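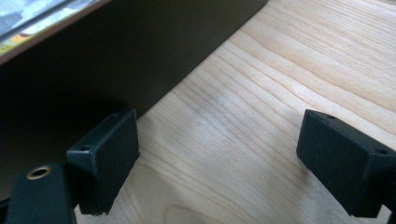 Section 3. Oiling Your Tenero Tabletop for the First Time

Welcome back! If you have worked through Section 2, your table is standing on its own legs and you are probably itching to eat dinner on it. Please hold off a little longer. The top leaves our Cluvimthorpe shop sanded but only lightly sealed, and a first coat of Caputo oil will help it shrug off coffee rings for a good long while.

You will need the small can of Caputo oil from the hardware box, 2 clean cotton rags (an old T-shirt is lovely for this), and a pair of gloves.

1. Open a window and wipe the top with a dry rag, going with the grain. Get into the corners, where sanding dust likes to hide.

2. Stir the oil gently with a stick. Shaking the can puts bubbles in it, and they are a nuisance to get rid of.

3. Pour a puddle the size of a silver dollar near the middle and spread it out in long, easy strokes. Add more as you go, but keep the coat thin.

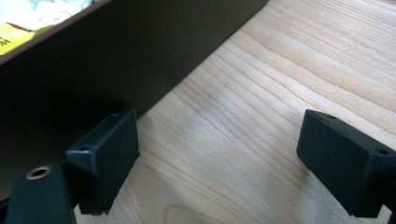
4. Let the oil soak in for the time printed on the can, then take your second rag and buff off everything that is still sitting on the surface. If it feels tacky under your palm, keep buffing.

5. Leave the table alone overnight, and repeat steps 3 and 4 the next day. We like 3 coats for a family kitchen, though a hallway table will get by with fewer.

CAUTION: Oily rags can heat up and catch fire by themselves. Lay them flat outdoors to dry, away from anything that burns, and never leave them in a heap.

Note: If you chose the Traroncombe finish, your top was oiled before shipping, so go straight to Section 4 and enjoy your evening.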